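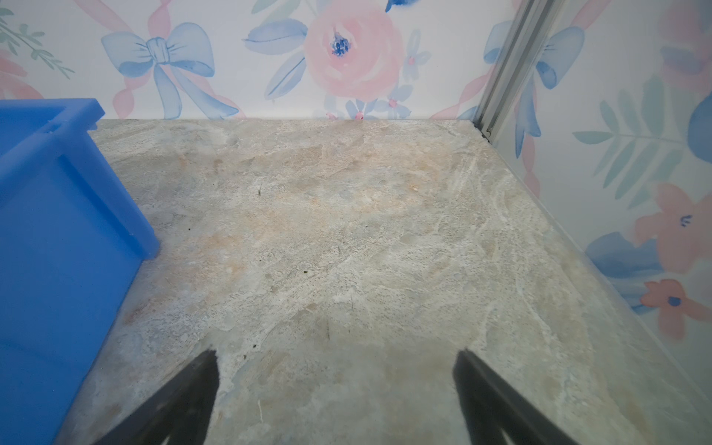
The gripper's own view of the practice box at the Skyrme club, with the blue bin on the left.

6 min read

It takes a little while to get a straight answer out of the teacher who runs the after-school robotics club at Skyrme, mostly because she keeps getting up to look at what the arm is doing. We met at half past four on a dark December afternoon, with coats piled on the radiators and a plate of shortbread going round, and I had hardly found a chair before she was telling me about wallpaper.

"Everyone asks about the roses," she said. "We wanted the box to look like somewhere a person might live. One of the families had a roll left over from doing up a bedroom, all bows and ribbons and big pink flowers, and the pupils fell on it. The floor panel has a marble pattern, so now it's rather grander than my house!"

The box is where the club does nearly all its work. A small arm reaches down into it with two black fingers, and a camera near the wrist shows the pupils what the fingers are up to. Their project, which they have named Rendura, is to teach the arm to tidy up, picking small household things off the floor and dropping them into a ribbed blue bin. They hope to take it to the schools' day at Privdale in the spring, where they will have 2 attempts in front of the judges.

I asked how you teach an arm to tidy, and was passed along the bench to one of the older pupils, who had clearly explained it before and was very patient with me. "You drive it yourself first," he said. "You do the whole thing by hand, over and over, and it saves what the camera saw and how you moved. Then it tries to copy you. So if you're sloppy, it's sloppy." The club has saved 196 of these practice runs so far and is hoping for around 600 before Privdale. He thought they would get there if people stopped restarting theirs halfway through.

The bin, I learned, has been the source of most of the arguments. For the first few weeks it stood at the back, against the flowers, and the arm had to stretch so far that it kept dropping things short. Now it goes at the side. "I wanted it at the side from the beginning," said a girl who was winding up a cable, without looking round. She would also like it written down that the corner of the rim is a nuisance, as a finger coming over too low will knock it and shift the bin, and then the whole run has to be thrown away.

The teacher came to all this sideways. She taught textiles for years and took the club on when it had six members and no room of its own, on the understanding that it would be for a term. "I read the manual in the bath," she told me, laughing. "I still don't follow all of it, but I do know about patience, and unpicking things, and starting again, and there's a great deal of that." The arm was bought with a small grant from Trindier, a local firm, and she writes to them each term to say how it is getting on, good news or bad.

What does she hope they take from it? She thought for some time, and had another piece of shortbread while she did. "I'd like them to get used to watching something carefully," she said. "They'll sit and look at those two fingers and say, no, it's a bit far over, let's go back. They won't do that with their spelling, I can tell you."

By then the next driver was asking whether the bin was straight, and she had gone to see.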